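**Table duty, month two**

The Wenitz arms have been clearing trays on the Broranach canteen line since January, and the official word is that they free the dish crew for "higher-value tasks." So far the higher-value task is teaching the arms to pick up bowls. Bontu Shiferaw, eleven years on the evening crew, now spends two shifts a week doing table duty: you squeeze the hand tool, you lift the bowl, you put the bowl down, you do it again. The target is 500 lifts a week per person. She says her mother would like to know why this pays better than washing them.

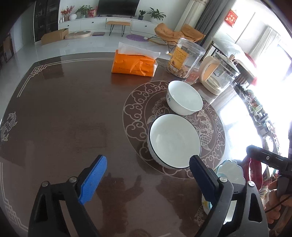 Wirnent pays the training rate for home sessions as well as the ones on site, and that was the part we had to argue for. The first draft of the agreement counted only successful lifts, as if a missed bowl took no time. It also wanted tables cleared beforehand, until somebody at Wirnent noticed that canteen customers don't do that either. So the walnuts and the kettle may stay where they are, and two white bowls on a fish placemat count the same as two on a steel counter. Breakages are on the company, up to a point we are still discussing.

What hasn't been settled is the rota. When the arms take over the late tray line, two evening posts go to "flexible," a word management has yet to define in writing. Bring your questions, and your lift sheets, to the break room on Thursday after second shift. There will be soup, served by hand.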